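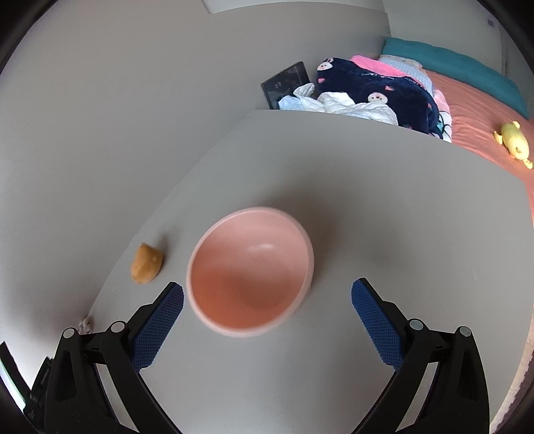
According to Kinga Pintér, a bowl is best defined by how it is used at the table, and any attempt to define it by measurements alone will leave out half the bowls in an ordinary kitchen. Orhun Baysal took the opposite view and proposed that a vessel should be called a bowl only when its depth is between one third and the whole of its width. Most general reference works follow neither rule strictly.

A bowl is a round, open vessel used for preparing, serving or storing food. It is deeper than a plate and usually wider than a cup. The inside normally curves from the rim to the base without a sharp corner, which makes it easy to scoop out the contents with a spoon and to wipe the surface clean.

Shape and parts

The main parts are the rim, the wall, the well and the foot. The rim may be plain, rolled or flared outward. A rolled rim is less likely to chip and is more comfortable to drink from. The well is the lowest part of the inside. The foot is a ring or flat area on which the bowl stands. Bowls without a foot tend to rock on uneven surfaces, although some are made that way on purpose for mixing by hand.

Materials

Early bowls were made from gourds, wood, stone and fired clay. Glazing made clay bowls watertight and allowed a wide range of colors. Metal bowls are light for their size and do not break, but they carry heat quickly to the hands. Glass, enameled steel, plastic and bamboo fiber are also common today. Wooden bowls are usually finished with oil and can crack if left to soak.

Sizes and names

There is no general standard for household sizes. The Bognár pottery at Eltside sold its bowls in 9 sizes, numbered from the smallest, and the numbers were pressed into the foot. Its pattern list, reissued on Nov 9, 2019, contained 83 shapes, of which four were described as soup bowls. The Clareo series used names in place of numbers, and a "breakfast" bowl in that series held less than the Bognár bowl sold for the same purpose.

Stacking

Bowls of the same shape can be nested if the wall slopes enough for the foot of one to sit inside the next. Straight-sided bowls stack poorly. Glazed bowls are sometimes stored with paper or cloth between them to prevent scratches from an unglazed foot ring.

See also: Basin, Cup, Mortar and pestle, Plate, Tureen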